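Automation and the people who clear up: notes from the Idholm site

Posted January 12, 2020

I have been employed in workplace services at Jisier for long enough to have seen three canteen contractors, two changes of floor plan and one complete replacement of the crockery. In that time very little was written down about how the work of clearing, sorting and putting away was done. It was done well, and so it attracted no attention. The decision to automate part of it at our Idholm site has obliged us to describe it properly for the first time, and I wish to record here what that process has meant for the staff. The views are my own and not those of the company.

The Idholm building has 685 people on its access list. The canteen closes in mid-afternoon, but the kitchen points on each floor stay open until evening, and most of the unpaid goodwill of the support team has gone into those kitchen points. Cups migrate. They are left in meeting rooms, on window sills and beside printers, and they come back in no order at all. Under the arrangement known internally as Mersha, the sorting of returned cups is to pass to a two-armed station, and the attendants will move to other duties within the same grade.

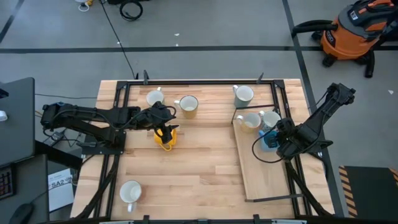

The first matter raised by staff was whether the work would be divided fairly between person and machine, or whether the attendants would simply be left with whatever the machine found difficult. It is a reasonable concern. A cup that stands upright asks little of anyone, and the attendants pick up several at a time without looking. The station works differently, with one gripper at a yellow cup lying on its side and the other holding a blue one, and the mugs between and beyond them turned with their handles in various directions. Staff who came to watch were struck by how much of their own skill lay in dealing with those handles. One attendant asked for this to be entered in the job description, and it has been.

The second matter was pay. The written undertaking is that no attendant will lose hours for the duration of the trial, and that any change afterwards will be subject to 72 days' notice. I had argued for a longer period. The figure adopted matches the one used when the post room was reorganised, and the staff side accepted it on that basis. I remain of the view that a post room and a kitchen are different cases, but the undertaking is clear and has been signed by both parties.

Training has taken more time than planned. Each attendant was offered five sessions at the Skosto annexe, and the early ones were given over almost wholly to safety rules and to the correct way of stopping the equipment. The later sessions were better attended. People wanted to know what they would be asked to judge, and when they would be permitted to overrule the system. The guidance on this last point ran to a single paragraph and has since been rewritten at the request of those attending.

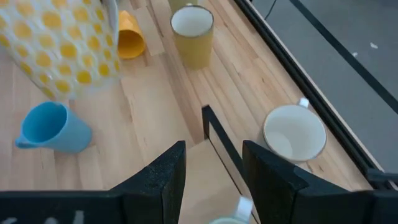
Crockery policy has been a greater source of difficulty than anyone in my department foresaw. When the canteen last bought new stock, staff were allowed to keep their own favourites in circulation, and the cupboards have held a mixture ever since. It was suggested in the autumn that a single approved mug would make matters simpler for the station. The attendants objected, and so did a good many of the people they serve. I am pleased to say that the proposal was withdrawn. A tall yellow cup, a light blue mug on its side and a large white pitcher with yellow dots make for an untidy table, yet they are a fair likeness of what a kitchen point has to deal with. A system that could manage only one pattern would have put the burden of tidiness back on the staff.

There are matters still open. The evening shift has not been told which of its tasks will be reassigned, and the rota for the second floor is in draft. I have asked that the attendants be given a place at the monthly review, with time allowed for it within their paid hours. The reply was favourable in tone but did not name a start date.

The next review is to be held in February. I shall post the agreed wording on notice periods once it has been circulated to staff, together with the revised paragraph on overruling the system, which several colleagues at other sites have asked to see.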